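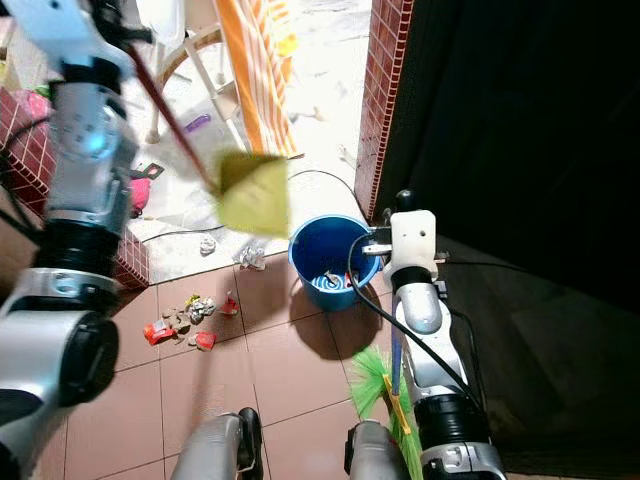 October 2022
Floor notes, tiled passage and doorway

Oratile Chauke asked for one page on why the passage never seems to stay swept. I doubt one page will settle it, but I've started one.

The claim on the whiteboard since September is that the passage is dirty because people don't sweep it. I don't believe that. The log has 36 sweeps in it for the month, which is plenty for a strip of tile you can cross in a few steps. My own guess is that the sweeping gets done and the stuff gets left at the doorway, or walks back in from the big room with the paper and mats on the floor. I can't prove either yet.

What we're dealing with is snack litter mostly. Wrappers, a bit of foil, crumpled paper, small scraps, crumbs. None of it is workshop waste. I mention this since the Mathebula people told us in their walk-round that we had a "debris problem" and offered to quote for mats at both ends. We have a wrapper problem. I would like to see what a mat does about a wrapper.

Tools as they stand:

Broom, blue handle, green bristles. Fine for paper. Not convinced about crumbs. My feeling is that on these tiles the grout lines catch the small stuff and the bristles ride over it. Condham's sheet says their bristle is "suited to all hard floors", and I've stopped reading sheets that say that. Try going along the grout lines first and then across, and write down which leaves less. Last time I tried it I forgot which way I'd started, so that result is worthless and I've crossed it out.

Dustpan, yellow-green, on the long red handle. Saves your back, I'll give it that. What I don't trust is the front lip. If it isn't flat to the tile you push a line of crumbs under it, pull the pan back, and there's the line. Then you do it again. I've watched three people do this and all of them blamed the broom.

Bucket, blue, white rim. People like it because you can carry it to the mess. I was against it at first because a bucket in a passage is a thing to kick. Still mostly against it. If it has to be there, put it against the wall when you're done.
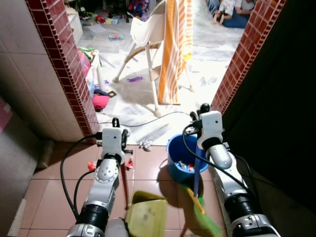 Passage looking through to the big room. Broom, pan and bucket all out.

Back to the doorway. There's a low step with a tile edging, and a change of floor, and I think that is where the trouble sits. Anyone sweeping the passage stops when the tile stops. Anyone tidying the big room is looking at the paper on the floor and stops when the paper stops. So the strip between belongs to two jobs and gets done by neither. That's a theory. The Indeck trial was supposed to test it and didn't, because they swept the whole lot in one go with one person and then told us it came out clean. Of course it came out clean. It would have come out clean with a piece of cardboard.

Their write-up also gives 532 square feet as the area covered. I don't know how they got that number. The passage is narrow and I can only think they included the big room and possibly the yard. Ignore it.

Supplies: the annual bill for floor cleaning stuff came to 2,779, and 70 of that was a single bottle of Killex concentrate that I'm told will "lift" the grout. I used it on two tiles by the wall. The grout is light already. It looked the same to me before and after, and I had the lamp on it. If somebody else wants to look, the two tiles have a pencil tick in the corner. I won't say which wall, so you have to find the difference by eye first.

Method for the next go, please stick to it or the comparison is no use:

1. Pick up the big pieces by hand or with the pan. Straight into the bucket. Don't push a balled-up sheet of paper the length of the passage.
2. Start at the far end and work toward the doorway.
3. Do the corners by the dark red tile strips with the edge of the broom.
4. Pan flat, short strokes. Turn the pan a quarter and do the leftover line from the side.
5. Sweep over the threshold and include it. Write "T" in the log if you did. No "T", no threshold, I'm going to assume.
6. Empty the bucket. The log has no column for this and I suspect that's why it gets skipped.

Oratile thinks step 5 alone will sort it out. I think it'll look better for a week and then the T's will start appearing in the log without the sweeping – we've had that before with the filter checks. Happy to be wrong.

Still to do: ask whether the wrappers come from the passage side or the room side. Ask for a smaller brush for the grout. Find out who took the Condham sheet off the wall, and leave it off.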